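# greneo-pair-6

Setup, upkeep and repair notes for hand-held gripper pair 6, used for household pick-and-place recording in Greneo. The repository holds the calibration files, the service log and the small scripts that check a unit before it goes out. Recorded episodes are not stored here.

Maintained by Junhao Yu (hardware) and Mimoza Hodžić (calibration and data checks). Last revised July 3, 2025.
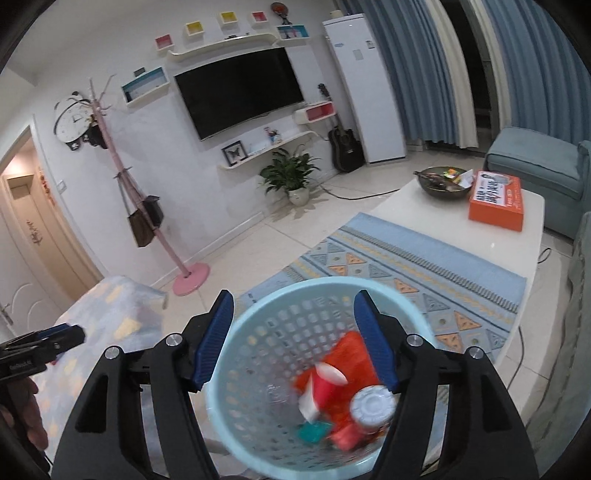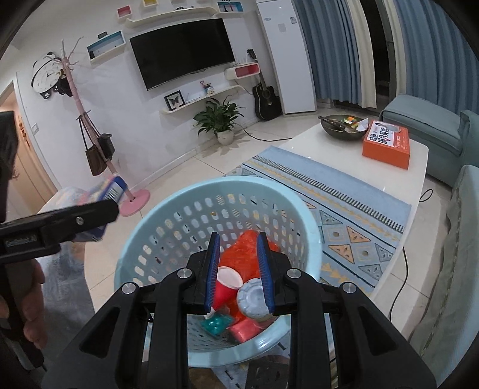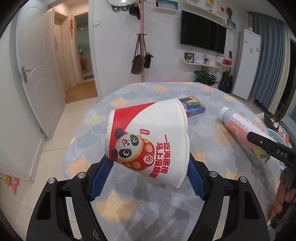 Both grippers in the pair are the same model and carry the same black arms and blue finger pads. They are labeled L and R in the log by the side they are normally held on. The labels matter because each gripper has its own calibration file, and swapping them gives a jaw width that looks plausible and is wrong.

## Status

| Item | State |
|---|---|
| L jaw linkage | in service |
| R jaw linkage | in service, screws retightened |
| Finger pads, both | replaced |
| Camera mounts, both | in service |
| L trigger spring | in service, watch for slow return |
| R data cable | replaced |
| Recorder (Clotik) | in service |

Episodes recorded with the current calibration: 2143. Of these, 161 are flagged `width_suspect` and should be left out of training until they have been gone over by hand. All of the flagged ones come from before the R linkage was retightened.

## What is in the repository

```
calib/
 L_width.yaml
 R_width.yaml
 L_camera.yaml
 R_camera.yaml
 cross.yaml
log/
 service.md
 parts.csv
scripts/
 check_width.py
 check_sync.py
 flag_episodes.py
```

`cross.yaml` holds the offset between the two grippers' poses. It has to be redone any time a camera is taken off its mount, even if it goes back on the same way.

## Setting up the pair

1. Charge both grippers and the Clotik recorder. The recorder runs for up to 7 hours on a charge with both streams on.
2. Wipe the lenses with a dry microfiber cloth. Do not use the alcohol wipes from the pad kit.
3. Connect L first, then R. The recorder assigns streams in the order it sees them. If they come up reversed, unplug both and start over instead of renaming the streams afterward.
4. Open and close each jaw fully by hand a few times before turning on the width reading.
5. Run `check_width.py` with the jaws closed, then again with the jaws fully open. The script prints the reading next to the stored value and says `ok` or `redo`.
6. Run `check_sync.py`. Tap the fingertips of the two grippers together while both cameras can see the contact.
7. Record a short throwaway episode with one pick by each hand, play it back, and delete it.

If step 5 prints `redo`, look at the pads and the pivot screws before touching the calibration. Most bad readings so far were mechanical, and recalibrating on top of a loose joint only hides it.

Keep the operator's sleeves clear of the linkage. A cuff caught at the joint stops the jaw short of closed, and the recorder logs that as a grasp.

## Working near the floor and around baskets

Basket and bin tasks are harder on the grippers than table tasks. The arms go down inside the rim and the fingertips meet the wall before the operator notices. A few habits help:

- Lower the gripper with the jaws partly closed and open them once the fingertips are below the rim.
- Do not lever against the rim to pull an item out. The load goes into the pivot joints sideways.
- Thin bags can be pulled into the gap between the fingers. Open the jaws all the way and lift straight up to release them.
- Route both cables behind the operator. Leave enough slack to stand up from a kneeling position.

For paper cups, close slowly and stop at contact. The trigger has no force limit of its own, so a crushed cup is the operator's doing and the episode gets discarded.

Set the basket contents back to the task sheet between episodes. The exact positions are not important, but the list of items is.

## Routine care

### After every session

- Wipe the pads with a damp cloth and let them dry open.
- Look between the ribs for lint, crumbs and bits of plastic film. A soft toothbrush works.
- Check that both cables still click into place at the gripper end.
- Write a line in `log/service.md` even if nothing was found.

### Every few sessions

- Check each pivot screw with the small driver from the kit. It should not turn with light finger pressure. If it does, see the section below.
- Press the pads sideways with a thumb. A pad that shifts or lifts at the corner gets replaced.
- Run `check_width.py` three times in a row without moving the gripper. The readings should agree.

### Once a month

- Take the cover off each handle and blow out the trigger channel. Hand blower only, no canned air.
- Redo `L_camera.yaml` and `R_camera.yaml` using the printed board. The board is kept flat in the Dratus case; the rolled-up copy is no good anymore.
- Copy the log to the shared drive.

## Tightening the pivot screws

The screws hold the linkages together and also set how freely the jaws move. Too loose and the two fingers stop moving evenly. Too tight and the jaw hangs on the way back.

1. Power the gripper off and unplug the cable.
2. Lay it on a towel with the screw heads up.
3. Turn each screw a little at a time, alternating between left and right. Do not finish one side and then go to the other.
4. Work the jaw by hand after every round. Stop as soon as the side play is gone.
5. If the jaw now returns slowly, back off the last turn.
6. Redo the width calibration for that gripper only.

We tried thread locker on R and had to heat the joint to get it apart again. Use the removable kind, one small drop, or none.

## Replacing the finger pads

Pads come from Marulanda in matched sets. Replace both pads on a gripper together, even if only one is worn. A new pad is thicker than an old one, and a mixed pair shifts the closed position off center.

- Peel the old pad from the tip toward the base. Pull slowly or the adhesive stays behind.
- Clean the finger with isopropyl alcohol and wait for it to dry.
- Line up the new pad with the base edge first and press toward the tip.
- Close the jaws on a folded card and leave them overnight. A loose rubber band is enough to hold them.
- Redo the width calibration the next day. Doing it right away gives a reading that drifts as the adhesive settles.

Record the set number in `log/parts.csv`. The file has columns for date, side, part, set and initials.

## Known problems

**Slow trigger return on L.** Comes and goes. Cleaning the channel clears it for a while. The spring has not been changed. If it gets worse during a session, stop using the gripper, since the width trace will show a long tail at every release.

**R stream drops for a moment when the wrist is rotated fully.** This was the old cable. It has not come back with the replacement, but keep an eye on it with tasks that need pouring or turning items over.

**Width reading stuck at the last value.** Restart the recorder. Unplugging only the gripper does not clear it. Any episode that was open at the time is lost.

**Camera view shifted after a knock.** The mount can slip without looking any different from outside. Compare the position of the closed fingertips in the view with the reference still in the Dratus case. If they do not line up, redo the camera file and `cross.yaml`.

**Lens fog.** Seen when the case was brought indoors from a cold car. Leave the case open until the lenses clear.

## Flagging episodes

`flag_episodes.py` reads the width traces and marks anything where the closed reading is outside the stored limits. It does not change or move the episodes. It writes a list, and the list has to be gone over by a person.

```
python scripts/flag_episodes.py --side R --calib calib/R_width.yaml --out flagged.csv
```

Run it once per side. The script will accept the L file for the R side without complaint. That is an open issue.

An episode can be cleared if the jaw is holding a thick item at the moment the script thinks it should be closed. Put `held` in the notes column and your initials. Mimoza goes through cleared episodes before they are merged.

## Storage and transport

Store both grippers with the jaws slightly open so the pads do not take a set. The case has a cutout for each side. Cables go in the lid pocket, coiled loosely, and never wrapped around the handles. Spare screws are in the bag taped under the foam, together with the driver.

Spares on hand: 6 pad sets, a trigger spring, a data cable. Tell Junhao when the pads get down to the last two sets, as delivery is slow.

## To do

- [ ] Make `flag_episodes.py` refuse a calibration file for the wrong side
- [ ] Change the L trigger spring and log the result
- [ ] Finish the hand check of the `width_suspect` list
- [ ] Print a second calibration board on stiff stock
- [ ] Add the screw sizes to `parts.csv`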